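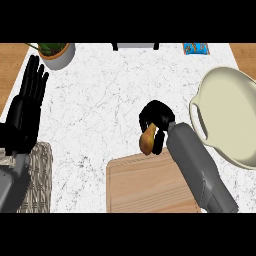
Gallery: teaching the pear task by remote control

Unnur Hviid and I spent part of February with the Momex rig, which lets a person wearing tracked gloves drive a pair of robot arms in a simulated kitchen. The brochure promises a robot that learns from you. I went along with doubts and came home with most of them.

The picture at the top comes from the pear task. The right hand has its fingers curled round the pear, neck upwards, just over the edge of the chopping board. The left hand is held open with its fingers straight up. Only one hand matters for this job, and I would like to know what a learning program makes of the other one. Momex says it will sort that out for itself. Perhaps.

The marble worktop, the plant and the woven placemat are all rendered, as is the pear. It's a decent pear, with a bit of blush on it. A rendered pear doesn't bruise, though, and the operator can't feel it through the gloves, so you judge your grip by eye. I found this tiring within minutes. Unnur, who has done it for longer, says you stop noticing. I'm not sure that is a good sign in somebody who is supposed to be showing a machine how to handle fruit.

Momex wants 2,000 demonstrations of this one task. Unnur and I managed 42 between us in an afternoon, and threw out 6 for fumbled grips. Aksel Hallgrímsson, who runs the sessions, would have kept two of those, on the grounds that a robot should see a mistake being put right. I can follow the argument. I'd still want to see results with them and without them, and so far I have seen neither.

The large oval dish on the right plays no part in the pear task. It belongs to the next one, Faka, in which both hands have to lift it together. I've asked for a go at that before I write any more about gloves.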